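Search this site Search Go

About Noiphan

Posted 2 Mar 2020 by Lovely Dagdag

Noiphan started with one crowded bathroom counter, which was mine, and a very patient friend named Kenneth Macaraeg, who was tired of hearing me complain about it. Every organizer I bought was a rectangle, and every corner in my apartment stayed empty while the jars and tubes piled up in the middle. Kenneth had some shop tools and a free August, and by the end of it we had a first corner piece that leaned badly to one side (we still have it, and it still leans!).

These days we make and sell small organizers for counters, dressers and desks, and we are still fussy about corners. Our workroom is in Wadano, above a shoe repair shop, and 19 people work there with us. We keep 300 pieces ready to go at any time, and in our best year so far we sent out 2,000, a lot of them to people who wrote to us first with a sketch of their shelf on the back of an envelope. Please keep sending those. We love them.

Before a new shape goes on sale we set it on a plain table and put everyday things around it, lidded jars especially, and we move them about until we know how the piece sits next to what people own. Jars are a good test, being round and a little awkward, and it helps to see them both up close and with some room to spare. We like a broad flat top with a rail along the back sides, so you can push things toward the point without fretting over them, and we spend far too long talking about how high a rail ought to be. Kenneth likes them low. I have come around to his view, mostly.

If something you bought from us doesn't suit your corner, you have 30 days to send it back, and one of us will write to you about what might fit better.

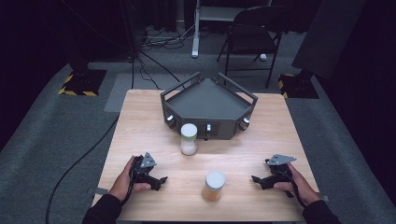 Visiting the Workroom

Visitors are welcome, and there is usually coffee. Send us a note first so we can clear you a chair.

Contact | © 2020 Noiphan, Wadano | Back to top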